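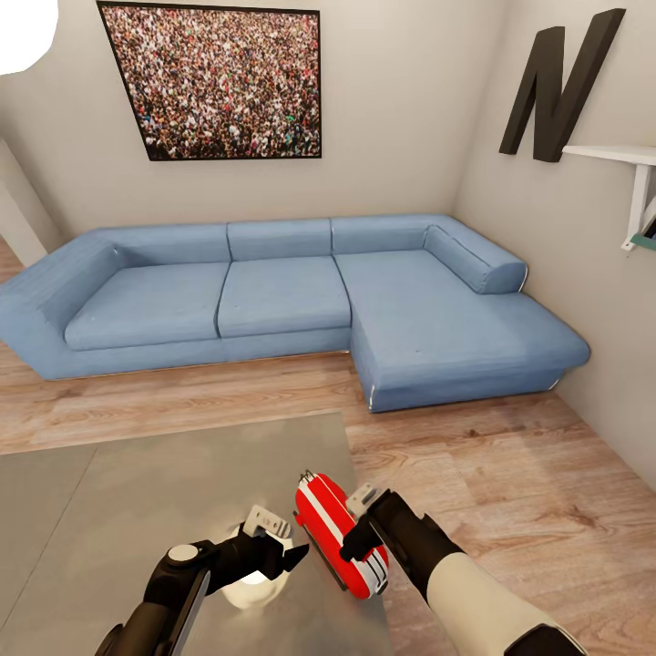

A light-blue sectional sofa beneath a framed picture of a crowd.

Lam to meet Bielecka in Serkdale quarter-final

Yu-ting Lam will play second seed Marianna Bielecka for a place in the semifinals of the Serkdale Indoor after both came through their second-round matches in straight sets.

Lam, who had to qualify for the main draw, beat Heather Ritchie 6-4, 7-5 on centre court. She dropped serve twice in the opening set but broke back each time, and closed out the match on her first chance with a backhand down the line.

"I was late on the return for the first few games, so I moved back a step," Lam said. "After that I could see the ball properly. Heather serves well on this court and I didn't want to go to a third set with her."

Bielecka had less trouble against Pui-shan Liu, winning 6-2, 6-3. Liu called for the trainer at the change of ends early in the second set and had her left ankle strapped, but played on.

The pair have met once before, in the first round at Rirneo last November, when Bielecka won in three sets. Lam led that match by a set and a break.

"She was the better player for an hour," Bielecka said. "I changed my racquet tension and hung around. I don't expect she'll let me back in a second time."

The quarter-final is third on centre court and will not start before 2 p.m. The winner gets the survivor of the bottom section, where eighth seed Carla Brandt was still to finish her match when play stopped for the night.

In the doubles, Lam and Ritchie are on the same side of the net. They are due back on court 2 in the evening against the top seeds, provided Lam has had her minimum rest.

Lam's coach, Chun-yin Chou, said she would not withdraw from the doubles whatever happened in the singles. "They entered together and they'll play," he said.

Lam started the week ranked just outside the top 100 and would move inside it for the first time with one more win. Gates open at 10 a.m. and ground passes are still available at the box office.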